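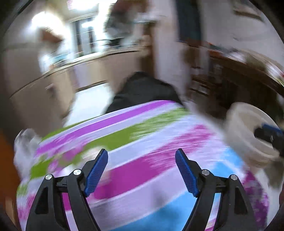
Hand-held gripper build: ribbed pads or smooth?

Danden_bench
Apr 8, 2018 - 1568 views - 5 comments

Second pair of fingers is on. Blue ribbed pads, silver pins at the joints. I want to keep the ribs for picking up cloth and bags. Any reason not to?

hultine300
Ribs trap lint. I went back to smooth pads in July and wouldn't change again.

renata_k
Disagree. Smooth pads slid off plastic bags for me. Keep the ribs and brush them out.

hultine300
Depends on how hard you squeeze.

pinjoint
I'd worry more about slop in the linkage. Check the pins first.

Danden_bench
Will do. Keeping the ribs for now - I have 2 spare pads either way.

Last updated by Renata Kołodziej
Share (2)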